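January, almost midnight

Tea gone cold again. I told myself I'd give the Pestska trial an hour after dinner and then go read my book like a normal person, and that was four hours ago.

So, the trial. Salgado is the simulator side of it, the part you get to play with before you pay for anything, and I have 31 days of it. Tsegereda Hadgu set up my account this morning and stayed on the phone way longer than she had to (she used to work at Vedard, so we gossiped a bit!). She says most small shops buy the 2-tray starter package and add the rest later. It's 700 a month once the trial runs out, and I wrote that number on a sticky note and stuck it to my monitor so I don't get carried away.

I like it more than I wanted to. Swapping parts in and out is easy, the shadows are pretty, and I can rerun a pick as many times as I please without scratching anything. What I don't like is the menus. Saving is hidden under a button that looks like a little suitcase – why? – and the manual is 200 pages with no index. I also can't find how to slow the arm down for one move only. Must ask.

Spent most of the evening on nuts, seeing as nuts are what we'd want it for at Biltside. Round tray, blue tray, arm over the top, again and again until my eyes went funny. 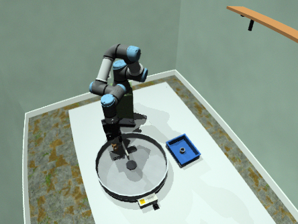
Tonight's nut job in the simulator. Gripper down in the round tray, one nut over in the blue one.

Tomorrow I want to try it with the trays farther apart, and call Tsegereda about the speed thing before lunch. Also buy milk. Also the car needs to go in, I keep forgetting.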